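Harbor Law Clinic Gives Small Boat Owners a Night of Their Own

If you own a workboat, a charter boat or even a share in an old tug, there is now a place to bring the paperwork you've been avoiding. The Sendanell Harbor Law Clinic opens its doors on Tuesday evening at the Annamalai Building, and the people behind it could hardly be happier about how fast the sign-up sheet is filling.

The clinic will deal with maritime claims of the everyday kind: unpaid yard bills, salvage disputes, crew wages, and the cargo that arrived wet when the bill of lading says it left dry. Doors open at 6 p.m. and the last appointment starts at 8:30.
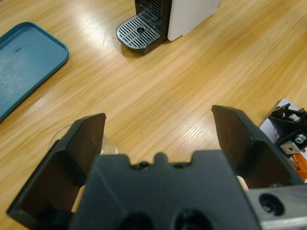
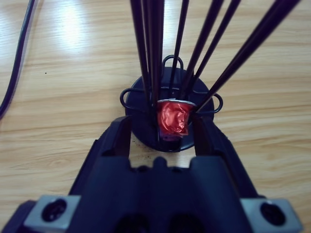
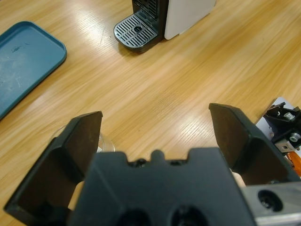
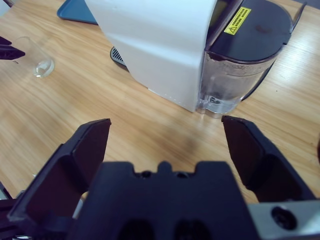 Maeve Kinsella remarked that she had spent most of a season trying to find out whether a repair yard could really hold on to her boat over a disputed invoice, and that a half-hour talk with a maritime lawyer at the start would have saved her the whole summer. She has already put her name down for a slot, this time to go over a towing contract before she signs it.

Her question about the yard is one the clinic expects to hear a lot. Under federal maritime law, a business that supplies repairs, fuel, dockage or other "necessaries" to a vessel on the order of the owner, or someone the owner has authorized, may have a lien on the vessel itself. That lien can follow the boat to a new owner, which comes as quite a shock to people who bought a bargain and thought the old bills stayed with the seller. A lien holder can ask a federal court to have the boat arrested, and an arrested boat doesn't leave the dock until the claim is settled, security is posted or the court says otherwise.

There's plenty an owner can do, though, and that's the part the organizers are so keen to get across. Security can often be arranged in place of the vessel so the boat can get back to work. An owner can ask for a prompt hearing to challenge the arrest. And a good many of these fights never reach a courthouse at all if somebody reads the work order closely in the first week.

The idea grew out of a long-running argument over a fishing boat called the Gondine. Her owner and her former engine shop disagreed over a rebuild, letters went back and forth all winter, and by the time a lawyer saw the file the cost of the quarrel had passed the cost of the engine. Both sides settled in June. They also both agreed (it may be the only thing they agreed on!) that the harbor needed somewhere to go for early advice.

Nélida Lagos, the maritime attorney who mediated that settlement, took them at their word. She called around to other lawyers who handle vessel work and ended up with 14 of them willing to give up an evening now and then. Seven will be on hand for opening night, covering liens and arrests, crew claims, charter agreements, marine insurance and collisions.

"I love this work, and I want people to meet it before they're in trouble," Lagos said. "Bring me a contract you haven't signed yet and you've made my night."

Money for the first season comes mainly from Fivusby Marine Supply, which is paying for the room, the printing and the coffee with a grant of $2,000. The lawyers are giving their time for free. Visitors won't be charged for a first consultation, whether they keep their boat in the harbor or trailer it in from somewhere else.

Each appointment runs 30 minutes. That's enough to look over a contract or a demand letter and get a clear idea of the next step, but the clinic won't be taking cases to trial. People who need full representation will leave with a list of firms, and they're free to hire anybody they like. The clinic also won't advise both sides of the same dispute, so the intake form asks for the name of the other party and the vessel.

A few things to bring along, if you have them:

The vessel's documentation or state registration
Any written contract, work order or invoice
Letters, emails and text messages, printed out and in date order
Your insurance policy, including the pages at the back
Any court papers, with the date you received them

That last one deserves some attention. Once a vessel has been arrested, the time allowed for an owner to come forward and file a claim to it is short, and anyone who has been served should get hold of a lawyer right away and not wait for clinic night. The same goes for crew members who have been hurt on board. The clinic is glad to see them, but a call to an attorney should come first.

Lagos will open the evening with a short talk on reading a yard contract, covering the clauses on storage charges, interest, attorney's fees and where a lawsuit can be filed. It starts at 6:15 and no appointment is needed. Copies of her one-page checklist will be left at the front desk for those who can't get there in time.

Crew members are every bit as welcome as owners. Wage claims have a strong standing in maritime law, and deckhands often don't know that they may have a claim against the vessel as well as against the person who hired them. Two of the evening slots are set aside for crew who come straight from work without signing up.

If the first night goes well, the clinic will run once a month through the season, and there is already talk of a separate session on buying and selling used boats, with a look at how to search for recorded liens before the money changes hands.

Sign-up is at the front desk of the Annamalai Building during office hours, and the sheet for opening night closes at 7 p.m. the evening before. Street parking is free after six.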